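4.2 Rules for Reporting Simulated Demonstrations

The second group of rules in the Histstead guideline concerns the record that is kept for every simulated demonstration. In our first draft these rules were only a recommendation, and the three teams which used it read it in different ways. At Plarkside a demonstration was accepted if the task script returned success. At Haugland a person had to look at the rendered views and sign the log. When the two collections were put together, it was not possible to say which episodes had been looked at by a person and which had not. For this reason the present version makes the visual check mandatory.

A record is complete under Rule 4 if it holds the joint states, the gripper command, the scene file with its random seed, and rendered views which let a reader judge the relation between the fingers and the object. A single wide view does not satisfy the rule. The arm often hides the object from one side, and a contact that looks firm from far away may be only a near pass. Figure 3 shows views of the kind which the rule asks for.
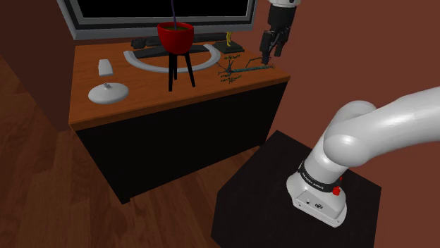
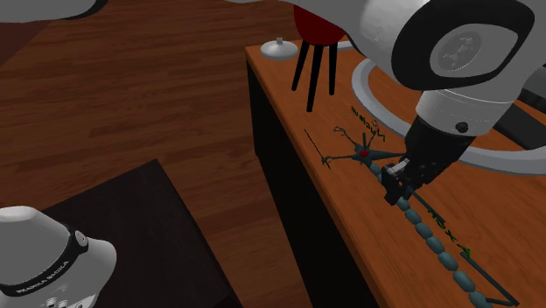
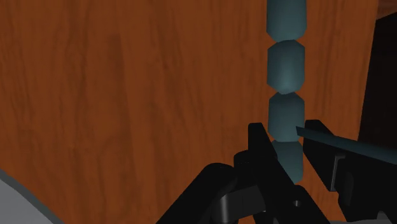
Figure 3. Rendered views from the simulated tabletop environment, at different distances from the gripper.

The person who reviews a record must not be the same person who made the demonstration. This was proposed by Gwilym Lewis during the trial period, and we keep it although it makes the work slower. The reviewer marks each episode as accepted, rejected or unclear. The mark "unclear" is important – without it, reviewers tend to accept doubtful contacts in order to finish the batch. Unclear episodes go to a second reviewer, who does not see the first mark.

We applied the rules to the Flatgate collection, which contains 1671 episodes. Of these, 141 were marked as unclear in the first review, and 70 of the unclear episodes were rejected in the second. Most rejections concerned thin or jointed objects, where the collision shape used by the simulator was larger than the visible shape. We therefore added to Rule 4 that the collision shape must be stored together with the visible mesh, in the same version.

Clutter on the work surface is allowed, and no object should be removed from a scene file after recording. If an object is changed, the episode receives a new number and is reviewed again. Rule 5, on the naming of episodes, is treated in the next section.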